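Virnimum Support
Tickets > Simulation > Placement and contact

Ticket 484
Place check fails with can on disc, then arm stops on retract
Status: Resolved
Opened: March 2020
Reported by: Hanyu Liang
Product: Virnimum, two-arm table package
Scene: Kang
Severity: Medium, blocks batch runs

Initial report

We run the Kang scene with both arms loaded. Arm 1 picks up the green and yellow can from the far half of the table, carries it to the round tan disc, lets go and goes back up. Arm 2 has no task in this job and holds its parked pose the whole time.

Since we moved to the current release, the job has been failing after the release step. The can goes onto the disc and stays upright, the fingers open, and the place check comes back with "object not at target". The job then starts its recovery branch, which sends arm 1 down again for a regrasp. On the way down the contact monitor trips and arm 1 goes into protective stop. After that nothing moves until I reset the scene by hand.

I did 15 runs in a row without changing anything. Nine failed this way and the rest finished normally. On the October release the same job file has never failed at that step.

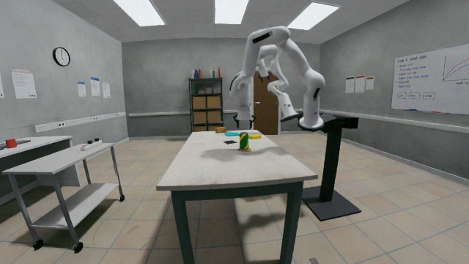 Log from one of the failed runs, trimmed:

grasp: closed, object detected
transfer: done
place: target reached
gripper: open
place check: FAIL, object not at target
recovery: regrasp requested
arm 1: descending
contact monitor: limit exceeded, arm 1 wrist
arm 1: protective stop
job: halted

There is no warning before the place check line. The grasp looks the same in good runs and bad ones as far as I can tell from the joint traces.

What I have tried so far:

Restarted the simulator between runs. No change.
Slowed the transfer to half speed. No change.
Removed the other items from the table and left the can and disc. Still fails.
Reinstalled the gripper package from Prosska. No change.
Took arm 2 out of the scene. Still fails, so I put it back.

I can send the full job folder if you need it.

Hanyu

Reply from support

Thanks for the trimmed log and for doing the runs back to back. Please send the job folder. We would like the contact log as well, which is off by default. Turn it on under Scene > Diagnostics > Contacts and run until you get one failure and one normal finish.

Two things to check while you are there:

1. Is the place target tied to the disc, or is it a fixed point on the table?
2. Does the regrasp use the pose measured by the wrist camera or the pose stored at the first grasp?

Please leave the contact monitor on. Turning it off will let the job continue, but it will also hide the part we need to see.

Reply from Hanyu Liang

Folder uploaded, contact log included for both cases.

Target is tied to the disc. I set it up that way so we can move the disc around without editing the job.

The regrasp uses the stored pose. The wrist camera is recording but nothing in the job reads from it at that point. It was left in the job for the people who label the runs.

I went through the wrist view from the failed runs to see if the can was landing half off the disc. I could not find a case of that. Sideways error in the pose log is small in every run and well inside the tolerance.

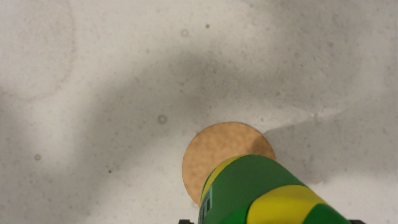 The height is where I see a difference. In the failed runs the pose log puts the bottom of the can 7 mm higher than the target says it should be. In the good runs the two agree. I don't know yet why it would come out one way or the other with the same file.

One more note, in case it matters – the first run after a full scene load has always been a good one. The failures start after at least one reset.

Reply from support

It does matter, thank you. We can reproduce it here with your folder.

Findings so far:

The disc has two shapes in the scene file, one for drawing and one for contact. In the current release the contact shape is rebuilt each time the scene is reset. The rebuild reads the thickness from the wrong field and picks up the default margin on top of it. The drawn shape does not change, so on screen the disc looks fine.

After a bad rebuild, the can comes to rest on the contact shape, higher than the target. The place check compares height as well as sideways position, and the height is what fails.

Not every reset triggers it. A reset only rebuilds the contact shape if the disc was moved or touched during the run before. That fits your mix of good and bad runs.

The protective stop is a second problem that comes out of the first. The recovery branch drives to the stored grasp pose, and that pose was recorded when the can was on the bare table at the far side. The job adds the disc offset to it but takes the offset from the drawn shape. The wrist ends up too low for where the can really sits, a finger meets the top of the can, and the monitor does what it should.

For now, please do the following:

Use Reload scene in place of Reset scene between runs. It is slower but it builds the contact shape from the file.
In the recovery branch, set the regrasp source to Measured.
Keep the contact monitor limit at its default value.

If arm 1 is already in protective stop, clear the job queue first and then reset the arm. Doing it the other way around resumes the descent from the point where it halted.
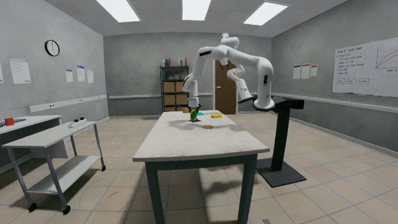 Reply from Hanyu Liang

Changed both settings and ran the batch again with Reload scene. All runs finished, no failed place checks and no stops. The reload adds a noticeable wait to each run but we can live with it for a while.

The note about clearing the queue first should be in the manual. I had been resetting the arm first, and it did start down again each time. I took that for part of the same fault. On a screen it costs me a minute, but we plan to send this job to the hardware cell at Ludico later on and I would not want someone there to learn it that way.

Is there a fix coming for the rebuild, or should we stay on reload?

Reply from support

The rebuild fix is merged and will be in the next patch. Until you have it installed, stay on reload.

We have added the protective stop order to the recovery page of the manual. We also opened a separate ticket asking for the queue to be held automatically when an arm stops on contact, so that a reset alone can't restart the motion. You are on the watch list for that one.

For the Ludico cell, please check the stop and restart behavior on the controller itself before running the job. The simulator's handling of it is not a substitute for that check.

Reply from Hanyu Liang

Patch installed. Went back to Reset scene and repeated the batch, moving the disc between runs to force the rebuild. The can height matches the target every time. I left the regrasp source on Measured.

OK to close.

Resolution

Cause: contact shape of thin objects rebuilt with wrong thickness after scene reset.
Fix: included in patch.
Related: automatic queue hold on contact stop (open).
Ticket closed by support.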